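Necked mandarin

A necked mandarin is a citrus fruit with a raised knob of peel at the stem end. The knob is called the neck or crown. It is a market term more than a botanical one, and it covers several kinds of mandarin hybrid, of which the dekopon is the best known. Sellers often group them all under the name sumo mandarin.

Shape and peel

The body is rounded and slightly squat. The neck narrows toward the stem and may sit a little to one side. Its height varies from fruit to fruit, even on the same tree, and is not a sign of ripeness. Peel color runs from yellow-orange to deep orange, and soft vertical creases or ridges are common. Fruit is often sold with a short piece of stem left on.

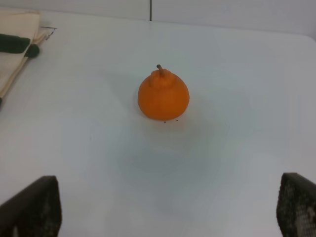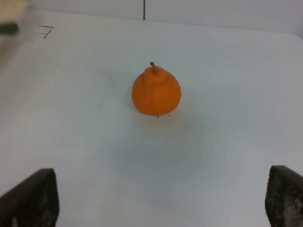 Orange fruit with a raised neck and a short stem, on a white tabletop.

Use and display

The fruit is mostly eaten fresh. The peel is loose — the neck gives a good place to start — and the segments pull apart easily. Models in plastic or wax are also made for kitchen displays and classrooms, and a matte finish can make them hard to tell from real fruit at a glance.

In the Skerkau growers' guide, Ayanda Molefe sorts necked fruit by the height of the crown. The guide lists 71 entries, 30 of them under local names such as Pelby and Olteanu.

See also

Mandarin orange
Tangelo
Citrus hybrids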